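Hisico opens second teaching room for two-armed robots at Dillemum

Mar 2, 2026

Hisico today opened a second teaching room at its Dillemum site, where members of staff show two-armed robots how to carry out everyday handling work. The room extends the company's Zetemum programme, which began with the packing of small boxed goods and now takes in clothing and other soft items.

In the new room, robots are taught in two ways. For short movements, a member of staff takes hold of the arm and guides it through the task by hand while its joints are recorded. For longer work that needs both arms at once, the operator sits at a separate desk and moves a pair of control arms, and the robot's own arms follow. Each completed run is stored as one demonstration and checked before it is used in training.

The first tasks to be taught at Dillemum concern the sorting of worn clothing for Montoya, a textile collection and resale business that has worked with Hisico since the start of the programme. Garments arrive at Montoya's depots in mixed loads and are at present separated entirely by hand. The two companies have agreed a list of 30 handling tasks, ranging from picking one item out of a group to laying a shirt flat for inspection.

Operators complete a training course before their demonstrations are accepted. They are taught to keep a steady pace, to avoid dragging cloth across the table and to let go of a garment cleanly. Where a grasp is missed, the operator may try again within the same run, and the second attempt is kept. Hisico considers such corrections useful, as a robot that has been shown only perfect runs has little to draw on when an item slips.
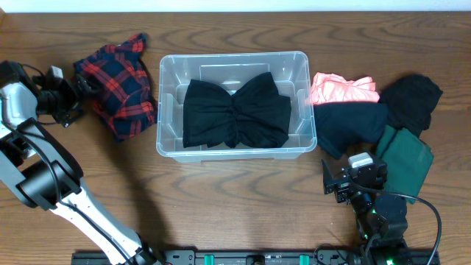

Clothing presents particular difficulties for automated handling. A garment has no fixed shape, and two items lying against each other may be hard to tell apart or to lift separately. For this reason the Zetemum programme asks for the same task to be shown many times, with items of different colours and weights and with the starting positions changed between runs. The target for the present stage is 75 accepted demonstrations of each task.

Hisico will provide Montoya with a written report at the end of the stage, setting out which tasks the robots can repeat without help and which need further teaching. Any trial at a Montoya depot will be subject to a separate agreement and to a safety review by both companies. Montoya's sorting staff have been invited to Dillemum to advise on how the tasks are laid out.

The Dillemum site will receive visitors from the textile and logistics trades by appointment during March. Visits include a demonstration of both teaching methods and a short period at the control desk under supervision. Requests should be made in writing to the Hisico press office, stating the name of the organisation and the number of people attending.

Notes to editors

Hisico develops teaching equipment and software for robot arms. Zetemum is the company's programme for handling tasks learned from human demonstration.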